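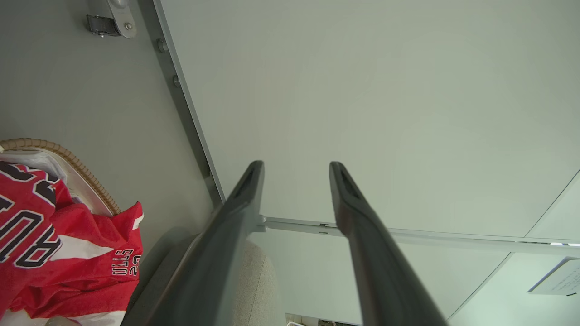
Janberg Zuvura Woven Storage Basket with Removable Liner

Home > Storage and Laundry > Baskets > Zuvura Series

Item No. 122
Availability: In stock at the central warehouse
Sold: Individually or in cartons of 12

Product Overview

The Zuvura is a general-purpose household basket for clothing, towels and bed linen. It is supplied to private customers and to the operators of guesthouses, dormitories and serviced apartments. The body is woven by hand from split willow over a round-rod base. The liner is sewn from undyed cotton and is fastened at the rim with ties, so that it can be taken out and washed separately from the basket.

The series was developed by Janberg together with the weaving workshop Karagiannis, which continues to produce all willow bodies sold under the Zuvura name. Liners are cut and sewn by Falosine. Liners from the earlier Zuvura series fit the current Medium and Large sizes. They do not fit the Small, the depth of which was changed when the new handles were introduced.

Intended Use

The basket is suitable for collecting worn clothing, for carrying dry laundry between rooms and for open storage of folded items. Damp towels may be placed in it for short periods. Wet laundry should not be left in the basket overnight. Willow takes up moisture readily, and a base that is repeatedly soaked will darken and may lose its shape.

The Zuvura is not intended for firewood, garden waste, pet bedding or the transport of heavy goods. It must not be used as a seat or step, or to carry a child. Damage resulting from such use is excluded from the warranty.

Sizes

Small: suited to a bathroom shelf or a single drawer's worth of clothing. Two cutout handles.
Medium: suited to one person's weekly laundry. Two cutout handles.
Large: suited to a shared household or a linen room. Two wrapped handles, reinforced at the base of the grip.

Exact outside measurements are printed on the carton label and are available from customer service on request. As each body is woven by hand, small differences in height and rim width between baskets of the same size are normal and do not constitute a defect. Customers who intend to place several baskets in fitted shelving are advised to allow a finger's width of clearance on each side.

Finishes

Natural, with white liner
Brown, with white liner
Brown, with gray liner

The brown finish is obtained by boiling the rods before weaving. No stain or varnish is applied. The color will lighten over time in a room with strong daylight, and baskets bought at different dates may differ in tone.

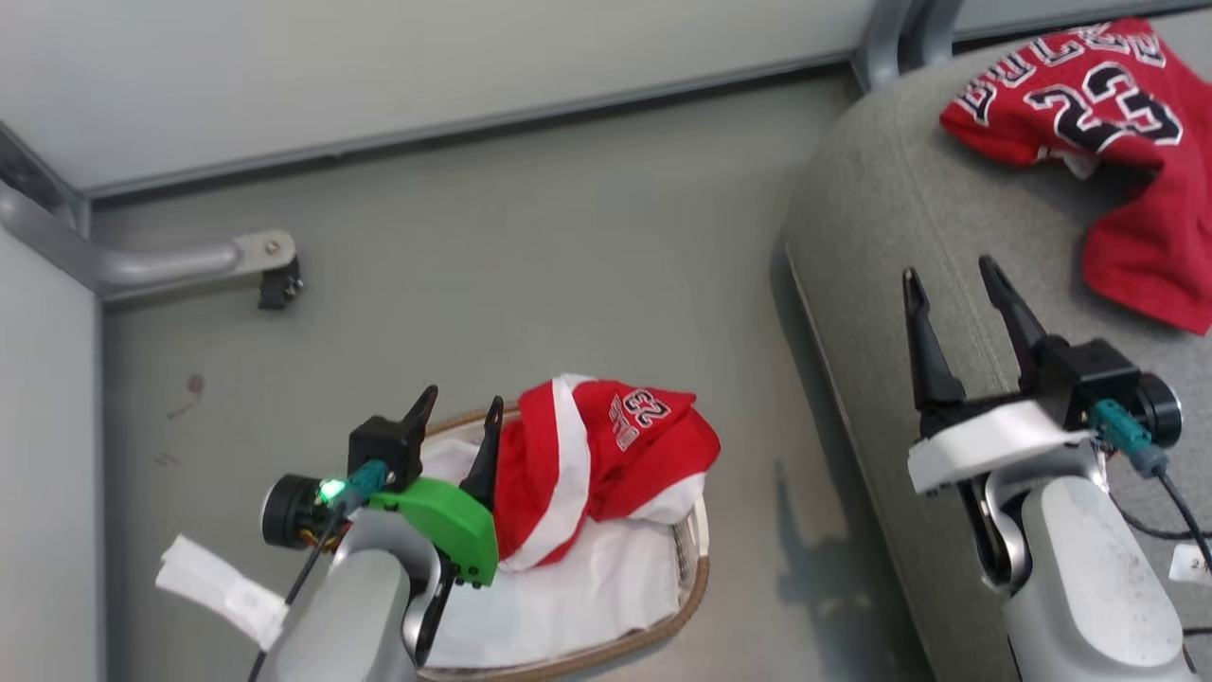

Colored Garments and the Liner

The white liner is unbleached after weaving and has no protective coating. It may pick up dye from new garments that have not yet been washed, particularly when those garments are damp. Customers are advised to wash strongly colored items once before storing them in a basket with a white liner, or to select the gray liner. Dye transfer is not covered by the warranty, but replacement liners may be ordered separately at any time.

Fitting the Liner

1. Open all ties and shake the liner out.
2. Place the liner in the basket with the seams facing the weave.
3. Press the corners down to the base.
4. Fold the upper edge outward over the rim, keeping the handles clear.
5. Close the ties, beginning at the two handle openings.

A new liner is cut slightly large to allow for shrinkage. It will lie in creases across the base until it has been through its first wash. It should not be trimmed.

Care

Liner: Machine wash warm with like colors. Do not use chlorine bleach. Tumble dry on low or line dry. Iron on the reverse side if desired.

Basket body: Remove dust with a soft brush or with the brush attachment of a vacuum cleaner. Wipe with a lightly dampened cloth and allow to dry in open air, away from radiators and stoves. In heated rooms the willow may become dry and begin to creak. A light misting with plain water will restore its flexibility.

Single rod ends may work loose at the base during the first weeks of use. These can be clipped flush with sharp scissors without affecting the strength of the weave. If a rod in the rim or at the handle breaks, the basket should be withdrawn from use and reported to customer service.

Note for Linen Rooms and Guesthouses

Where baskets are exchanged daily, Janberg recommends keeping 2 liners for each basket, one in use and one in the wash. Liners can be supplied with a woven label in the side seam for room or floor numbers. Label text is limited to 9 characters, including spaces, and must be confirmed in writing before sewing begins. Labeled liners cannot be returned.

Baskets of the same size may be stacked for storage with the liners removed. Stacked baskets should be kept off concrete floors.

Spare Parts and Accessories

Replacement liner, white, all sizes
Replacement liner, gray, Medium and Large only
Tie set
Felt base pads, self-adhesive, for use on wood floors
Flat willow lid, Large only

Warranty and Returns

The basket body is covered against faults in material and weaving for 12 months from the date of delivery. The liner is covered against seam failure for the same period. Proof of purchase is required. Unused baskets may be returned in the original carton. Return shipping is paid by the customer unless the item was faulty on arrival.

Transport damage should be reported before the carton is discarded. Photographs of the carton label and of the damaged area should be included with the claim.

Related Items

Zuvura Shelf Tray
Zuvura Bottle Carrier
Falosine Cotton Laundry Bag, drawstring

Page last revised Mar 24, 2024. Specifications are subject to change without notice.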